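Search stories, authors, issues
Reading time: 3 minutes

The Comparison

The Office of Evaluation at Dromine issued its instructions on a Wednesday. Two gripping instruments, the Bivgate and the Gendau, were to be compared under domestic conditions, and one of them was to be recommended for purchase. The evaluator assigned was Marthinus Le Roux, who had served the Office for eleven years and had never recommended anything.

His record in this respect was considered sound. An evaluator who recommended nothing could not be blamed for what was bought. He had returned the previous file with a note stating that both candidates had merits, and the Office had thanked him in writing.

The terms of the comparison were set out on two sheets. Each instrument was to make 503 attempts at lifting household litter from a cloth. A lift was to be recorded as complete when the item left the cloth and remained in the fingers for a slow count of four. Wrappers were to be attempted before paper. The evaluator was not to assist the instrument, encourage it, or speak to it in a manner that might later be quoted.

Mr. Le Roux took the apartment on the Alaoui road, which the Office kept for such purposes, and began after breakfast.

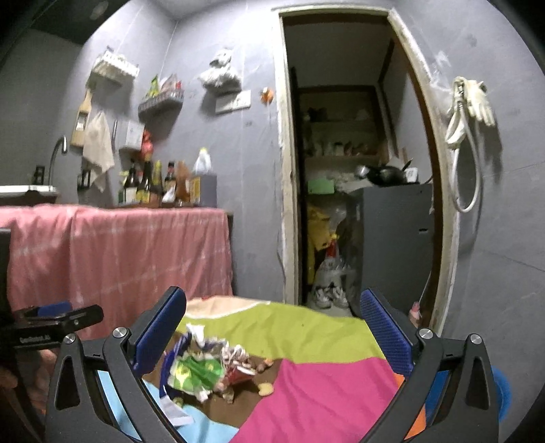
The wrappers on the cloth, between the open fingers.

By noon he had formed the opinion that the Bivgate was the better instrument. It closed evenly. It took hold of a wrapper by the fold, as a person would, and let go when it was asked to. The Gendau was quicker, but it had a tendency to push small scraps ahead of itself, and twice it gathered up the cloth along with the paper. He wrote these observations in pencil.

At three o'clock he was disturbed to find that he had also formed a preference. This was a separate matter, and the instructions did not provide for it. He preferred the Gendau. He could give no account of it that would satisfy the Office. When it missed, it missed with some force, and he found himself leaning forward in the chair before each attempt.

He completed the trials in six days. The Bivgate achieved 413 lifts. The Gendau achieved fewer, and he entered its figure in the smaller of the two boxes, where it fitted poorly. He then sat for some time with the report form in front of him. The final line read: The evaluator recommends. A space had been left for one word.

It was his custom to write "Neither" in this space. He had written it so often that his hand began the first letter before he had decided on anything. He stopped, and looked at the letter N, and saw that it could not be made into a B or a G without the correction being noticed.

He requested a new form. The Office replied that a new form could be issued in December, upon surrender of the old one, and asked him to state the nature of the error.

Mr. Le Roux took up the pencil. Under "nature of the error" he wrote that he wished to recommend the Bivgate. Then he asked, on a separate sheet, what would be done with the other.

Contact the editors | Copyright remains with the authors | Back to top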